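# Rudora hand gripper kit – table tasks

Notes and recordings from our first month with the Rudora pair, the hand-held grippers Trora sells as a kit. I've been wanting to write this up since December, as I like them a lot!

## What's in the set

- 80 two-handed recordings, all done at one table
- 13 everyday objects, mugs and small flat packs among them
- a text file of notes for each recording

## How the kit handles

You hold one gripper in each hand and work as you normally would, passing things across or setting them down. The finger plates are long, so thin items are a pleasure to pick up – I expected to fumble those far more.
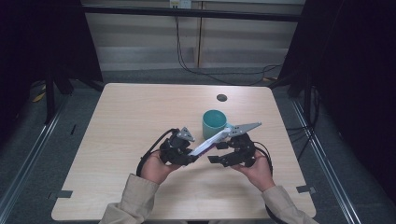
Anderson Batista did 42 of the recordings and found his rhythm within around 55 minutes, most of it spent learning how hard to squeeze. My own hands took a whole Sunday (small hands, big handles).

## Known gripes

- The cables tug if you turn your wrists too far.
- Glossy objects slip now and then.
- The Proroner export tool wants folder names without spaces.

## Use

Free for study and teaching. Please credit the Bittencourt workshop, and send corrections through the issues page.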